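Citgate newsletter
Home and Money
14th May

Does a slower dryer setting really save you anything?

A reader on Fu Street sent in the flyer that went through most doors on the east side last month, the one from Jolladik with the green border and the headline "Dry Low, Pay Less." It says that if you run your clothes dryer on low heat, your bill goes down. It says this four times on one sheet of paper. It does not say by how much, compared with what, or who did the measuring, so the reader asked whether we believed it.

Partly. Here is where we got to.

A dryer does two jobs. It turns the drum and it heats the air. The heat is the expensive part by a long way. Turn the heat down and the machine uses less power each minute, and then it has to run for more minutes. The flyer talks at length about the first half of that and skips the second. Whether you come out ahead depends on how much longer the load takes, and on whether the machine stops when the clothes are dry or keeps going until the timer says so.

That last point matters more than the heat setting, and it is missing from the flyer. If your dryer has a moisture sensor and you use it, low heat can come out a bit cheaper, because less hot air gets pushed out of the vent before it has done any work. If you use the timer, and you add time because it's on low, you can easily spend more than you did before. Plenty of people add "an extra half hour to be safe." That half hour is your saving gone.

We ran a small test, and I want to be plain about how small. It was one machine, an electric vented model, in one house, with a plug-in style meter rated for the dryer's outlet. There were 14 loads, half on low and half on regular. We tried to keep the loads alike: the same bath towels and the same cotton shirts, spun at the same speed in the same washer. The door of the laundry room stayed shut. The low loads did use less power on average. The gap was small enough that one heavy bathrobe in the wrong pile would have wiped it out. I would not print it on a flyer.

What did make a difference, and it was a difference you could see on the meter without squinting, was the washer. An extra high-speed spin before the clothes went across cut the drying time more than any dryer setting we tried. A washer can throw water out of a towel for very little money. A dryer has to boil it off, more or less. If you do one thing after reading this, press the spin button again.

The second thing was lint. I know, everyone says clean the lint screen, and everyone says yes, yes. The screen is only the part you can reach. The hose behind the machine was last looked at, by my best guess, in some other decade, and it had a kink in it where the dryer had been shoved back against the wall. With the kink taken out, the same towels finished sooner. It is also a fire risk, which ought to be on every flyer about dryers and is not on this one.

Now for the claims around the edges.

"Low heat is gentler on clothes." I'd accept this for anything stretchy. Elastic hates heat. For plain cotton the argument is weaker, as the longer tumble brings its own wear. Look at what ends up on the lint screen after a long low cycle. That used to be your shirt.

"Dryer balls cut your drying time." Jolladik sells these, in a drawstring bag, at two sizes. We tried them. They make a noise like somebody moving house upstairs. They may help keep sheets from rolling up into a damp burrito, and that is a real problem with sheets. On towels I could find no change I'd trust. A clean tennis ball will do whatever it is they do.

"Put a dry towel in with the wet load." This one is all over the internet. It works a little for small loads if you take the towel out again partway through. If you leave it in, you are drying a towel that was already dry. I gave up on it after a week because I kept forgetting.

"Run it at night." Only useful if your power plan charges less at night. Many do not. Look at your bill before you change your habits, and if you see a single price per unit, the hour makes no difference to you. I would also rather be awake when a machine full of hot lint is running.

The flyer has one number on it: 297 loads a year, for a "typical home." No source. That is a load nearly every day except when you're on vacation, and it may be right for a family with small kids and wrong for most of the rest of the street. If you do a couple of loads a week, shrink any promised savings to match. My own suspicion is that the figure was picked because it makes the saving look like something worth having.

There's also a line in small type that says "tested in our lab." We wrote to ask what was tested and got a polite reply with another copy of the flyer attached. I don't say the tests weren't done. A lab can do all kinds of careful work, and a company can then boil it down to four words that tell you nothing. We would like the loads, the weights, the settings and the times. If they come, we will print them, including if they make me look silly. 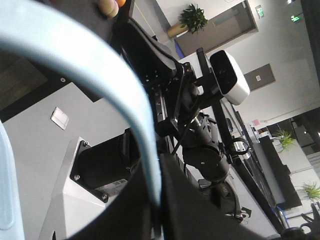
Black arm with its joints and mounting bracket, behind a band of light blue.

Some of you will ask about heat pump dryers, and yes, they use a lot less power than the ordinary kind. They also cost more to buy and take longer over a load. Whether one pays for itself depends on how much laundry you do and how long you keep it. If your current machine works, I'd be slow to throw it out on the strength of a sticker. If it's dying anyway, that is the time to compare, and do the sums with your own bill and your own number of loads.

And then there is the line out in the yard, or the rack in the spare room. Outdoors it costs nothing, and in July around here it will beat any dryer made. Indoors it is less simple than people make out. The water in the clothes goes into the air of the room, and in a closed-up house in winter it can end up on the windows and in the corners behind the closet. Open a window a crack or run a fan. A rack jammed into an unheated room with the door shut is a good way to grow mold.

So, back to Fu Street. Is the flyer wrong? Low heat with the sensor on probably saves a little. Low heat with the timer may save nothing. A second spin, a clear hose and a full but not stuffed drum will do more than either, and you can have all of them for free, without a drawstring bag.

If you have a meter and some patience, try it on your own machine and tell us what you find. Write down the setting, what was in the load, how long it took and what the meter said. Please send the dull results too. We mostly hear from people who saved a fortune, and I would like to hear from the ones who tried it and saw no change. Notes can go in the box by the front desk, number 1313, marked "dryer."

Next time: whether a full freezer is really cheaper to run than an empty one. I have doubts about that as well.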